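Bench height for a shared single garage

Workshop and Tools > Benches and Storage

gluepot_annie
I've got the back wall of a single garage and a car that has to live in there too, at least according to the other driver in the house. Plan is a fixed bench, 600 mm deep, the full width of the wall. Timber for the legs arrives soon and I still haven't settled on a height. The kitchen worktop height everyone recommends gives me backache in the kitchen, so I'm not keen to build a second one. What do people go by?

saw_point_five
Stand up straight in your work boots, arms by your sides, and measure to the crease of your wrist. Build to that. Cheaper than a physio.

tenonandon
Wrist crease is fine if all you do is plane. If you do any fiddly stuff, sharpening, wiring, model trains you pretend are for the grandchildren, you want it up near your elbow. I built mine to the wrist and have spent years bowing to it like visiting royalty.

saw_point_five
You could sit down for the fiddly stuff.

tenonandon
In a single garage? On what, the bonnet?

marl_and_mallet
Both of you are right, which must be upsetting. Build low and make a small raised box to clamp on top when you want the height. Mine lives under the bench with the paint I'm never going to use.

More to the point, 600 is deep for a bench with a car in front of it. Have you parked the car and opened the boot? I hadn't. I now load the shopping through the back seats.

gluepot_annie
Went out and tried it with a cardboard box and a broom. Boot clears, but I have to come at the vice sideways. Could go shallower at one end, I suppose, though then the top looks like a mistake.

On the wrist against elbow question, I think the raised box wins. What about the bits under the bench? I was going to put drawers in.

old_clusateck
Don't do drawers. I bought a set of Clusateck runners for mine, filled the drawers with screws, and they now open with the grace of a church door. Open metal bins on a shelf. You can see what you've got, you can lift the whole thing out, and when it gets scratched to bits you won't mind.
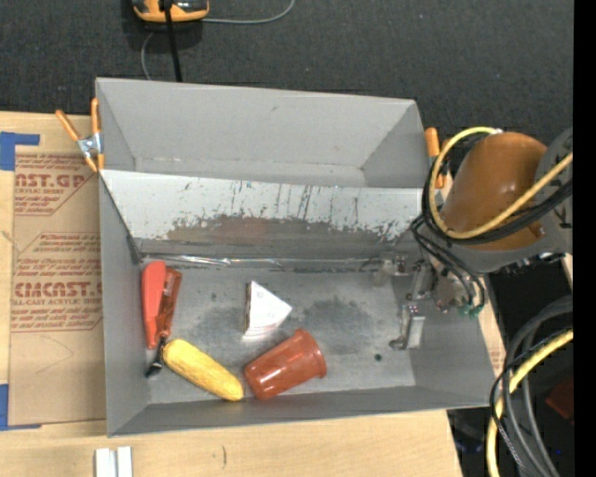
Re: Drawers or bins under the bench

saw_point_five
Disagree with all of that. Open bins under a bench fill with sawdust. You'll be panning for washers like it's the gold rush. Drawers, and buy proper runners. I've got Väisänen ones on three drawers and they still shut with one finger.

old_clusateck
Yes, and what did they cost you?

saw_point_five
I'd prefer not to say where my wife might read it.

tenonandon
Put a strip of old carpet along the front of the shelf as a curtain. Keeps most of the dust out of the bins. Looks dreadful.

marl_and_mallet
Whatever goes underneath, leave toe room. Set the shelf back from the front edge of the bench, or you'll kick it every time you step up to the vice. And fix the back rail to the wall before you put the top on. I did it the other way about and had to lie on the floor with a torch in my teeth.

gluepot_annie
Noted. So: wrist height, raised box, shelf set back, bins at the car end and two drawers at the other if I can face it. Has anyone used the Lernley bench brackets on a block wall? They'd save me the back legs.

old_clusateck
Used them. Good brackets, but they're only as good as your wall. Mine had a soft patch right where I wanted the vice, so I ended up putting a leg in there anyway. Drill a test hole before you order.

saw_point_five
Just build the legs. You've already bought the timber.

gluepot_annie
That is annoyingly sensible. Legs it is. Off to measure my wrist.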